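So the Endidville relay came through our end of town in April and I put my hand up for a leg, mostly because Yurii Symonenko wouldn't stop asking. Two kilometres with a torch, how hard could it be? Harder than I thought!

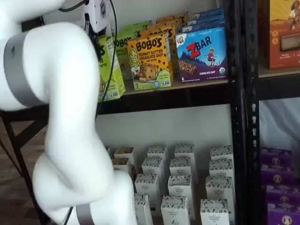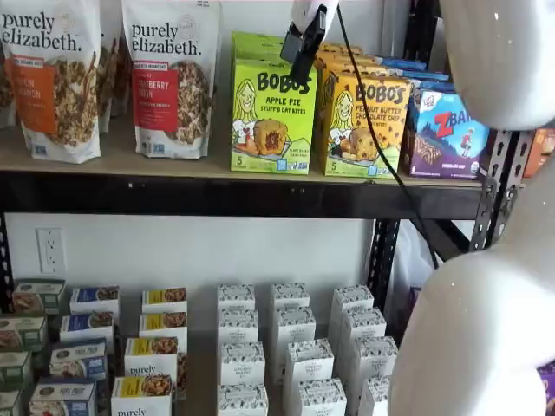

My arm was jelly by the Tindon roundabout – you try holding it up and waving at the same time. Almost 40 of us ran that morning, and my neighbour's 13-year-old beat me to the finish, grinning the whole way.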